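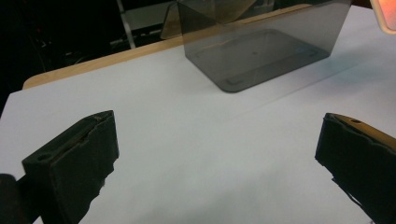
**Kundov** is a retail company which sells household storage, kitchen articles and small furniture through its own shops, a printed catalogue and a website. It was founded by Odair Araújo and is managed today by Reinaldo Lacerda. The company began with one product group, plain boxes and trays for the home, and this group is still the first thing a customer meets in every branch. A rectangular box of see-through grey plastic, set on a white surface, is a typical article of the kind, and similar goods are sold by most chains in the same trade. Kundov operates 33 shops, of which 17 are located in shopping centres and the others in town streets.

## History

Araújo worked as a buyer for the department store Gwilliam before he opened his own shop in 2000. The shop had a sales floor of 65 square metres and no storeroom, so the whole stock was kept on the shelves in front of the customers. When an article was sold out, a handwritten card with the date of the next delivery was put in its place. The cards were later printed, and they remained in use in the older branches for many years.

The catalogue started as a folded price list which was given away at the till. After Gwilliam closed its home department, Kundov took over several of its suppliers and a part of its customer addresses, and the price list became a bound catalogue with two issues a year, one in February and one in early autumn. Orders were accepted by post and telephone. The website came later than at most competitors — Araújo was of the opinion that the catalogue customers did not want it — and for the first seasons it showed only the articles from the printed edition.

Lacerda joined the company as head of logistics. He became managing director when Araújo moved to the supervisory board.

## Brands

The company sells under three names. Each has its own buyers, but the warehouse, the accounts and the customer service are shared.

- **Kundov** is the main brand, with storage goods, kitchen articles and textiles.
- **Gruto** sells shelves, stools and folding tables. It has no separate shops and is presented on the upper floor of the larger Kundov branches.
- **Mirnano** was bought from its previous owners as an online shop for desk and office articles. It is still sold only online, although parcels can be collected in any Kundov branch.

An attempt to place Gruto in shops of its own was ended after two years. The rents were considered too high for furniture, which needs much floor and is bought seldom.

## Storage range

Boxes and containers are offered with loose lids, with hinged lids and without lids. The sizes follow one common base measure, so that boxes from different years can be stacked together. This rule was introduced by Araújo and is mentioned in nearly every catalogue. It was broken once, for a series of round tins, and these were taken out of the range in the following season.

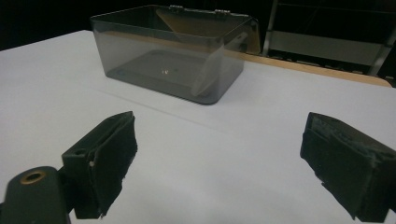 *Storage box in tinted grey plastic with the hinged lid open*

Articles in the storage range stay on sale for longer than the seasonal goods. Colours are changed carefully: a new one is first tested on the website, and goes into the branches only if the returns are low.

## Sales and distribution

All three brands are supplied from a single warehouse. Branches receive their main delivery on Thursday, and the larger ones a second, smaller delivery at the start of the week. Catalogue orders and online orders are packed in the same hall, but they were counted separately in the annual report until Lacerda combined them under the heading "direct sales".

The combined figure was criticised in the trade press, as it became difficult to see how much the printed catalogue still contributes. The company answered that many customers choose an article in the catalogue and then order it on the website, and that a clean division is no longer possible. The spring issue has since been made thinner, while the autumn issue has kept its former size.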